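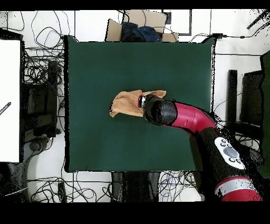
Page 12

Reporting and Comment
Handout for week four: the travelling columnist

Reading before the seminar: the two pieces from the Trandley Courier in the course pack, and the letters page that followed them.

1. What the form is

A travelling column is an opinion piece written from a place the writer does not live in. The paper sends a known name to a town that is already in the news, usually for a few days, and prints what comes back under that name. It sits between a news report and a leader article. It has quotations, street names and weather, like a report. It also has a view, which the writer normally held before setting out.

None of this makes it dishonest. Readers buy the paper partly for the view. The trouble for us as readers is working out which sentences are reporting, which are opinion, and which are opinion dressed as reporting.

2. The Trandley pieces

Background for those who missed the lecture. Bresen is a port town whose council agreed in May to let a closed hotel be used to house people waiting for asylum decisions. The contract went to a firm called Floment. The Courier's columnist spent three days there and wrote two pieces. The first said the town had been "handed over". The second answered readers who had complained about the first.

The main factual claims in the first piece are:

The hotel would hold 400 people. The council papers give this as the upper limit in the contract. The number living there in the week of the visit was 50. The column gives only the larger figure.

Residents were not asked. There was a public meeting, held after the decision. Both the columnist and the council are describing the same event and each leaves out the part that does not help.

Crime had risen. No source is given. The police figures for that quarter had not been published when the column went to print, so the claim could not have been checked by a reader, or by the writer.

People are afraid to go out. This rests on two people, both unnamed, both spoken to in the same café. It may be a fair account of what they said. It tells us little about the town.

3. Some terms

Attribution: saying where a piece of information came from. "The council says" is attribution. "It is said" is not.

Vox pop: short comments from passers-by. Useful for colour. It is not a survey and should not be written up as one.

Correction and clarification: a correction admits an error of fact. A clarification says the original could be misread. Papers prefer the second word. Look at which one the Courier used, and where on the page it was put.

Right of reply: an offer to someone criticised to answer in print. Floment was given a paragraph at the end of the second piece. The people in the hotel were given nothing in either.

4. Answering complaints in a column

The second piece opens with a reader's objection to a detail and treats it as an objection to the whole argument. This is a common move. The writer picks the smallest complaint, shows that it is small, and leaves the larger ones alone. Of the letters printed that week, most were about the missing source for the crime claim. The column does not mention them.

Compare the Rao Valley Gazette, a weekly with a very small staff, which covered the same meeting in Bresen. Its report is dull in places. It does name the speakers, give the vote and print the contract figure beside the actual one. It also missed how angry the room was, and the columnist did not. When you write your comparison, give each paper credit for what it got right. 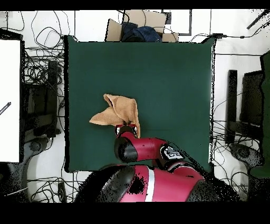 A column isn't a court report, one reply to an earlier version of these notes objected, and people in towns like Bresen had been ignored by careful writers for years before a careless one turned up. The same reply said that the Gazette had quoted nobody who lived on the street where the hotel stands.

Both points are fair and should come up in the seminar. The second can be checked against the pack: the Gazette quotes four councillors and a shopkeeper from the other end of town. The first is a matter of judgement. Being ignored is a real grievance and a column can give it a hearing. The crime claim still needs a source.

5. For the seminar

Work in pairs. Take one page of the first column and mark each sentence as reported, opinion or unclear. Allow 15 minutes. Keep the marked page, as you will need it for the essay.

Then rewrite the opening paragraph so that every fact has a source and the writer's opinion is still plain. Do not soften the opinion.

Essay drafts are handed in at the department office. Late drafts will be marked but will not get written comments.

Notes last revised 2022-01-31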